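Skesa practice bench — ticket 3000
Status: open, again
Category: suturing, thread handling
Opened by: bench lead

Problem: knots on the short incisions keep coming up loose. The first throw goes down nicely, everyone relaxes, and by the second throw the edges have drifted apart like guests at a bad party. Seen on 4 of the last 13 closures. Thread is the light blue stock from Negi, same as in October, when we had no complaints or perhaps no one writing them down.

Tried so far:
Swapped the spool. No change.
Swapped the person. Slight change, mostly in the language used.
Took the slack out of the long side before starting the loop. Better.
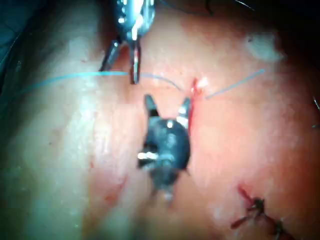
Should the thread be pulled tight before the first throw?
Snug is enough. Pull until the edges of the incision meet and then stop. If the tissue starts to pucker you have gone past it, and the knot will hold the pucker for you permanently.

Update, 11 a.m.: Gaken's handling sheet wants the two ends pulled flat and in opposite directions, level with the tissue. We had been pulling up, which feels decisive and lifts the whole first throw off the wound. Changed hands between throws as well, so the knot lies square. The sheet says this in bold. We had filed the sheet under Cadberg, with the lamp warranty. 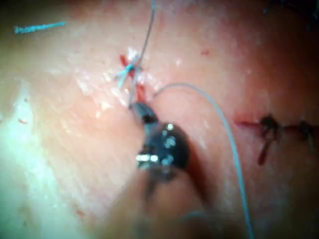
Cut tails are the other half of the complaint. Trim them too close and the last throw works its way out; leave them long and they get caught up in the next stitch, and then you are suturing your suture. Leave a short tail, cut both ends at once, and move the long thread well clear before placing the next bite.

Next step: repeat on fresh incisions, flat pull only, same thread. Log any loose knot here and not on the back of the spool box. Ticket stays open until the bench goes a full session without one. I have not booked a celebration.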